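November, and the radiator has finally decided to work, so I've had a whole afternoon in the bedroom without my coat on. Bliss!

I'm supposed to be sorting things before Mimoza comes to stay. She gets in from Grirkstead at teatime tomorrow and I've promised her the big bed, which is a lovely promise until you look at the big bed. Everything I own that hasn't got a home ends up on it. I sleep along one side like a bookmark.

Started with the blue cloth, as it was nearest. I folded it, didn't like it, shook it out and folded it again. Tala can do a fitted sheet so it looks like it came from the shop and I can't manage a plain bit of cloth. Then I had a tea. Then I found the Dorkmont bill I've been looking for since the move and had to sit down and be cross about it (300 pounds, for a boiler that sulks).

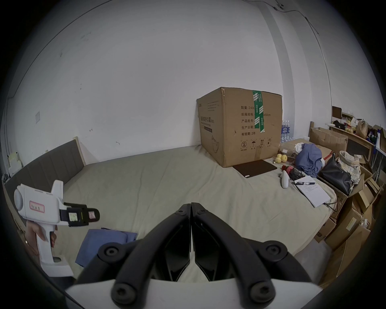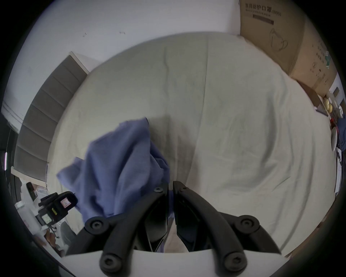
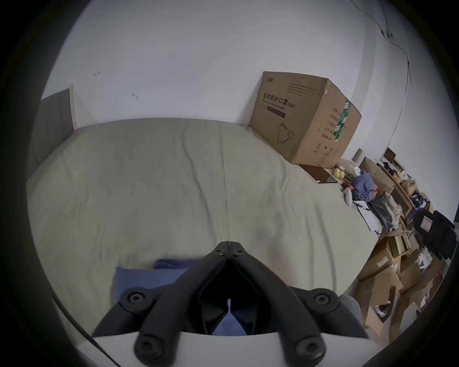
The big bed and the blue cloth, flat and not so flat.

The mask box is the real trouble. It's huge, it says N95 on it, and I have moved it from the hall to the kitchen to the bedroom and never once to anywhere sensible. Lihua says she'll take it off me for the clinic but she hasn't got the car until she's back from Haltano, so it'll have to go under the window for now and Mimoza can use it as a bedside table. I might put a scarf over it. It would hold a lamp, I think.

The cables I'm leaving for another day. I know at least one of them belongs to something I gave away in the spring. The flattened cardboard can go down with the recycling if Custódio is about to hold the door — it's a two-person job on those stairs, and I've got the bruise to prove it.

The shelf I did have a go at. Took everything off, wiped it, put nearly everything back in the same place. Does that count? I'm saying it counts. The little framed picture has gone back on top, where it always goes, and I've told myself I'll find a nail for it before Christmas.

The sheet's coming off in the morning. I was going to keep the greenish one on and just smooth it out, but it's creased all over and Nandini would never let me hear the end of it if she found out I'd put a guest in that. There should be two clean ones in the airing cupboard, unless I've lent them out again.

Stopped around six. Beans on toast, too tired for more. Must remember to ring Mimoza about which train, and get milk, and look for the other pillow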